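Workshop notebook, guest camp — October

Closing-down entry for the season. Some of this repeats what Damián already has in his own book, but the two never match and I would like one version to work from in spring.

Arrived at the Gilen camp a little before noon. Road in is fine up to the second ford, soft after that. Trailer made it with the empty water tanks on. Would not try it with full ones.

Guest tents first. The felt on the north row has been wet and dried too many times and is stiff along the bottom hem. Tents 3 and 5 are the worst. Cut a hand-sized piece from the skirt of tent 5, where it will be folded under anyway, and took it back to the shop to try the wax on. The skirts on the south row are good for another season if they get brushed before they are rolled. Door frame on tent 4 is out of square again. Planed the latch side, closed it twenty times, fine. It will move over the winter and we will plane it again.

Stoves. Pulled all the flue pipes and laid them out by tent number on the grass. The lower sections are thin. Pushed a thumb against the one from tent 2 and it gave. That one is scrap, and I would replace every bottom section while we are ordering. The Olszewski stoves have held up better than the older ones, doors still seal, but the ash drawers stick when they are hot and guests pull the whole stove forward trying to get them out. Two floor boards are scorched from this. Ekene wants a stop screwed to the floor in front of each leg. Agreed, but it has to come off without tools for sweeping.

Old stoves: one grate cracked across, one missing a foot and standing on a flat stone. Guests like the stone, apparently. I still want a foot on it.

Dining tent. Long tables are sound. Benches wobble, all of them, same joint every time, where the stretcher meets the leg. Reglued two as a trial with the clamps left on overnight. Checked at 7:30 in the morning, solid. The rest can be done the same way indoors. Bring more clamps.

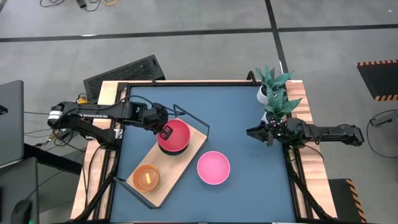

Work table, blue mat. Red bowl under the left arm.

Water. Main tank holds 2,000 liters and was down to the last hand's width when we opened it. Sediment at the bottom, fine and gray, no smell. Drained it, rinsed it twice, left the valve open and the lid tied. The Bastex pump ran rough for the first minute and then settled. Took the housing off: impeller fine, gasket flattened. New gasket on the list. The line from the tank to the wash tent was blown out with the compressor, starting at the far end this time. Last year we started at the tank and left water sitting in the dip by the kitchen, and the pipe split there.

Wash tent: shower mixer on the left side dripping, the right side fine. Took both cartridges out and bagged them. The bag is in the blue crate with the tap heads. Do not leave anything brass up there over winter.

Power. Meter on the generator reads 1,762 hours. Oil was changed at 1,500 according to the sticker, though Damián thinks the sticker is from the change before that one. Changed it anyway and wrote the new reading on the housing in paint marker so we are done arguing. Battery came home with us. Lights along the path: seven working, two dead, one missing altogether with the stake still in the ground.

Counted the bedding with Ekene. Blankets are enough for a full camp plus spares if we do not lend any to the riding camp. The wool ones went into the tin trunks with cedar. The quilts went into the loft here in town. Three quilts need new covers and one needs to be thrown out. Mice got into the pillow sacks in the storage container, through the hole where the old cable used to run. Packed the hole with steel wool and screwed a plate over it.

Signs. The one at the turnoff is readable in daylight but not from a car at dusk. Several guests drove past it this summer and ended up at the neighbor's well. Repaint in white on dark, bigger letters, and put it 700 meters before the turn with a second one at the turn itself. Brondimus quoted for a printed metal sign. Looks good but the lead time is long and the post would still be ours to set. I would paint it here.

Felt test, back at the shop. Piece from tent 5 brushed, then half of it treated with the warm wax mix, half left alone. Poured a cup of water on each. Untreated side soaked through in under a minute. Treated side beaded for the first few minutes, then darkened slowly from the cut edge. The edge needs sealing separately, or the test piece needs to be bigger so the edge does not matter. Try again with a folded hem.

Winter guests: there are two groups booked for the holiday weekend and we only need to keep three tents up for them. Suggest 1, 2 and 6, closest to the kitchen and out of the wind. Tent 2 needs its flue pipe before anyone sleeps in it. Double felt on all three. Damián to check whether the small tank can stay inside the kitchen tent so it does not freeze.

To order: flue pipe bottom sections for every stove, pump gasket, path lights, bench glue, one cast foot, steel wool.

Firewood is stacked on the lee side, covered with the old truck tarp. Left the key to the container with the neighbor. Spare is on the hook behind the shop door — put it back if you take it.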